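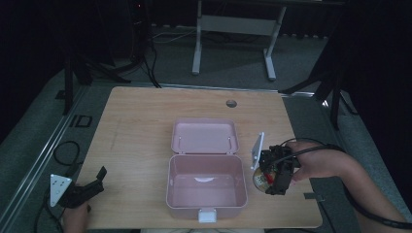
Nattawut Jitpraphai asked under my last post whether the jaws closed by themselves or whether someone had sent a command. By themselves, in the sense that no person asked for it. The controller did have a command, and it was an old one. Thread.

Background for anyone who missed the first post. The Grerier arm was replaying a learned pick: disc off the table, disc into the box, release. It reached the disc, stopped with the jaws fully open and sat there. The operator took it for a finished run and reached in to move the disc. The jaws closed.

No injury. His fingers were on the far side of the disc and the disc took the force. It could have gone the other way, so it went in the book as an incident and the arm has been locked off since.

There are two separate faults and it took me far too long to stop treating them as one.

Fault A: the arm stopped with its jaws open when it should have closed them.

Fault B: the arm closed its jaws when it should have stayed as it was.

A is a data problem. B is a safety problem. Fixing A would have hidden B very nicely, and I came close to doing that.

Starting with A. The pick was learned from demonstrations made with the hand-held grippers, one in each hand. Position comes from the marker plate on top of each gripper. Jaw width comes separately, from the gripper's own sensor, down the black cable. Birnero logs both streams and lines them up by timestamp.

Positions were clean. I spent most of July checking positions because positions are what usually go wrong. Marker partly hidden by the wrist, reflection, somebody kicks a stand. None of that applied.

The width channel was the bad one. On the right-hand unit it would read normally, then jump to 90 and stay there for a stretch, then come back. 90 mm is fully open on this model. It is also the value the Stokari board sends when it has lost the sensor.

I'll repeat that for anyone skimming. Fully open and "I have no idea" are the same number.

It is documented. There is a footnote in the Stokari board manual, under the connector drawing. I had read the page the footnote is on. I had not read the footnote.

Row 1614 of the fault table is the clearest case. Disc held, hand moving towards the box, width steady. Then 90 from one sample to the next, with the hand still travelling. Width comes back just before the release. If you believe the log, the jaws flew open in mid-air and the disc carried on to the box without them.

Nothing in the pipeline objected to this. Our filter rejects gaps, repeated timestamps and values out of range. 90 is in range. It's the top of the range.

So the training set contained a good many examples where the correct thing to do with a disc, according to the width channel, was to carry it with the jaws wide open. The arm learned some of that. It was doing what it had been shown.

Cause of the dropout: the cable. It leaves the gripper, passes over the back of the hand and runs along the forearm. Turn the wrist inward to get over the edge of a box and the connector takes a side load. There's no strain relief on it beyond friction and good intentions.

Reproduced on the bench by holding the gripper still and bending the cable at the plug. Drops out at will. Swapped the cable for a new one: harder to provoke, still possible. The socket is the weak part.

Left unit with the same treatment: fine. I have no explanation for this. Same board, same connector, same build. The right hand does most of the reaching, so hours of use is the obvious candidate, but we don't log hours per unit and I can't show it.

(We log hours per unit now.)

Someone will ask why the operators didn't notice. There is nothing to notice. The jaws on the hand-held unit are moved by the hand. They stay shut on the disc regardless of what the sensor reports. The person holding it has a perfectly normal grasp, and the preview shows video with no width trace.

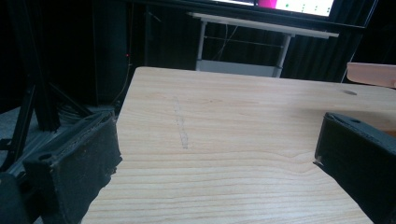 Filed under: Hardware / wear parts

While the units were open for the connector, I went over the fingers. The rim on the left one in this view is frayed, with light specks sitting on it. I wanted this to be relevant and spent an evening trying to make it so.

It isn't, as far as I can establish. The width sensor doesn't touch the finger faces. A rough rim changes how a thin object seats between the jaws, and it can make the camera's idea of the finger edge slightly ragged. It cannot send the reading to 90.

Fingers go on the replacement list anyway. I've kept that as its own ticket so that no one closes the cable ticket by fitting new fingers. This has happened to us before with a different part.

Same goes for the pencil line on the tabletop. One reply suggested the learned policy was using it as a cue. I masked it out of the images and replayed the evaluation offline. No change in predicted width. It can stay or be rubbed out.

Filed under: Safety / arm controller

Now B, which matters more.

The arm's gripper uses the same family of Stokari board as the hand-held units. When the learned policy stalled, it kept asking for fully open and the board kept reporting fully open. Everyone agreed. The run timed out.

On timeout, our supervisor is meant to hold position and clear the command queue. It held position. It cleared the arm's queue. The gripper has a queue of its own, on the board, and that one was left alone.

In it was a close command from the previous attempt, never executed. The board had briefly lost its sensor on that attempt too and parked the command until the reading recovered. When the reading recovered, it did as it was told.

The reading recovered when the operator's sleeve brushed the cable. I can't prove this from the log. The video agrees with the timing and I'd put money on it.

So the order was: stalled run, arm stationary, status light showing idle, person reaches in, cable moves, jaws close. Every indicator available to him said it was safe to reach in.

The rule at Rungrueang is that you press the stop before a hand goes past the table edge. He didn't press it. I've seen one comment making a lot of this. I'd point out that the idle light is described in our own procedure as "safe to approach", and I wrote that line. It's been struck out.

Changes made so far:

Timeout now cuts power to the gripper as well as holding the arm. A dropped disc is acceptable.

The board's queue is flushed at the start and end of each run, then read back. If the read-back isn't empty, the run doesn't start.

Any command older than 2 seconds is discarded. The board supports this. It ships switched off.

Loss of sensor is reported on a separate line and no longer as a width. This needed a firmware setting and one extra wire.

Strain relief on both hand-held units: a printed clamp at the plug and a strap further up the forearm, with a slack loop between. I bent the wrist through everything I could manage and got no dropouts. The strap is uncomfortable and will need another go.

The preview now shows width next to the video. It goes red if width changes faster than a hand can move it.

On the data: I've re-run the filter with a rate limit on width. It flags 3 sessions beyond the ones we already knew about, all right-hand unit. Those are out of the training set. I'm not repairing them by interpolation. If the width is missing during a carry you can guess it well enough, but the same code would then guess it during a grasp, and that's where it's needed.

Recording has restarted with the modified cables. The arm stays locked off until the power cut on timeout has been tested by someone other than me.

Reply to the several people recommending a different gripper: possibly. The fault value would still need checking, and so would the queue. Look up what your board sends when it can't see its sensor. Then pull the plug and see whether it does.

One open item. The supervisor log shows the gripper reporting ready a moment before the arm's queue was cleared on the incident run, and I'd expect the reverse. It may only be the order the messages were written in. I'll add to this thread when I've looked at the bus capture.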